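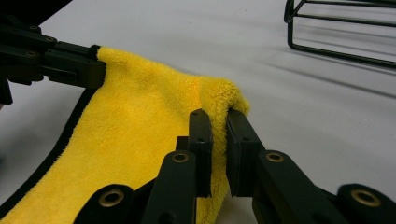 A morning at the Ibarra towel mill

Ibarra opened its weaving and finishing mill to the public on the first Saturday of the month, and I went with my brother-in-law, who buys linens for two motels and wanted to know why some towels last and others go thin after a year.

You sign in at the loading dock on the north side. The front entrance is offices only, and the sign telling you this is small. We were given ear plugs, a paper map and a sticker with a group number. Each group had 13 people and left every half hour. Ours was led by Marta Kravchuk, who runs the finishing department and has been at the mill since it still made bedspreads.

The tour starts in the yarn store. Cotton comes in on cones, already spun, and is kept in a humid room so that it does not snap on the looms. Polyester and nylon for the microfiber line are stored on the other side of the hall. Kravchuk passed around a few cones and told us to pull on the ends. The cotton broke easily and the polyester did not.

The weaving hall is the loud part. Terry cloth is woven with two sets of lengthwise yarns, one tight and one slack, and the slack one gets pushed up into loops. I had read this before and not understood it. Standing next to a loom and watching the cloth come forward made it clear in a minute or so. Most of the looms were running white hotel goods. You can't talk in there, so questions had to wait for the corridor.

Microfiber is handled in a separate building across the yard. It is knitted, then split in a hot bath so that each filament divides into finer ones, then brushed. The long-pile cloths for car washing get brushed more than the kitchen ones. Kravchuk said weight is the figure to look for on a label. Their everyday cloth is 300 grams per square meter and anything much lighter is sold for dusting.

Dyeing was closed to visitors, but we could look in through a window. Then came cutting and edging, which I liked best. A row of sewing stations puts the binding on, and the operators turn the corners by hand without slowing down much. My brother-in-law asked which part of a towel fails first. The answer was the edge, nearly always, and usually from bleach. She also said fabric softener ruins microfiber and that dryer sheets are just as bad. He wrote that down.

The last stop was the test room, where samples are washed over and over and weighed afterward. A chart on the wall compared two finishes called Wuvano and Mament. I did not follow all of it.

The whole thing took around 198 minutes including the line for coffee, a lot longer than the leaflet suggested. Wear closed shoes, as they turn people away in sandals. Children under 5 are not allowed in the weaving hall.

The factory shop is at the end and takes cards. Seconds are sold by the pound from bins near the door, and most of them have only a crooked hem. I bought bath towels and a bundle of kitchen cloths. Parking is free in the lot behind the Vuteck building, but the gate there closes at two, so move your car before you go into the shop.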